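**Dos brazos en la línea de emplatado: ¿alguien más con esto?**

**marmita_57**
Trabajo en el obrador de Gokcombe, en preparación de bandejas. Desde julio tenemos a Skutum montando una estación con dos brazos que cogen piezas y las dejan en el plato. La empresa dice que no sobra nadie. Yo llevo 13 años en la línea y esa frase ya la oí con la termoselladora.

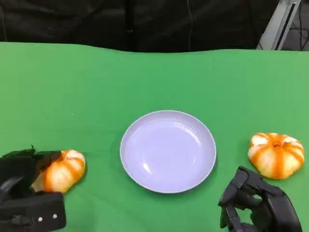
De momento somos 7 por turno, y a dos nos han pasado a "supervisión", que consiste en estar de pie al lado y recolocar lo que haga falta. Mismo sueldo, más aburrimiento. ¿A alguien le ha cambiado la categoría en el contrato?

**Wayne Dawber**
A mí sí, en Drunberg. Pero lo pedí por escrito. Si no lo pides, sigues siendo operario con una pantalla de más.

Y no lo veo tan negro. Mis muñecas agradecen no hacer el mismo gesto 3.772 veces por semana, que fue lo que nos salió cuando lo contamos para la mutua.

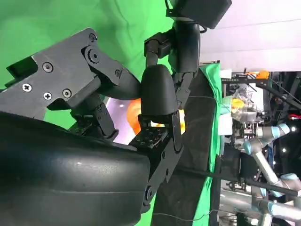

Lo que pediría es formación de verdad. A nosotros nos dieron una mañana y un PDF en inglés. Cuando se para, hay que llamar al técnico aunque sea una tontería.

**marmita_57**
Lo de las muñecas te lo compro. Lo otro no. Si el ahorro sale de que yo no toque la pieza, quiero saber adónde va el ahorro – y a la máquina de café no ha ido.
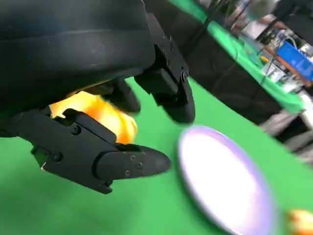 **Tekle Alemneh**

Entro porque estoy en el otro lado: hago integración, antes en Âu y ahora por mi cuenta. Coger una pieza redonda y con gajos sin aplastarla es más difícil de lo que parece desde la línea. Las demos van despacio a propósito. Yo no firmaría un plan de plantilla basado en una demo, ni a favor ni en contra.

Marmita, pide el dato de paradas por turno, no el de piezas por hora. El segundo siempre queda bonito.

**marmita_57**
Lo pedí. Me contestaron que "está en fase de ajuste". Llevan así desde que llegaron.

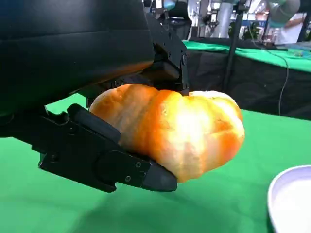
Tampoco me convence que el ritmo lo marque el brazo. Antes, si una compañera iba cargada, le echabas una mano y ya. Ahora hay que avisar, parar la estación y apuntar el motivo. En los motivos no existe la opción "ayudar a alguien".

**Wayne Dawber**
Eso se negocia, hombre. Nosotros conseguimos que las paradas voluntarias no computen. Tardamos alrededor de 57 días entre reuniones y correos, pero está firmado.

**marmita_57**
¿Firmado por la empresa o por el encargado? Porque aquí lo segundo dura hasta que cambian al encargado.

**Wayne Dawber**
Por la empresa. Te paso el texto por privado esta tarde, quitando los nombres.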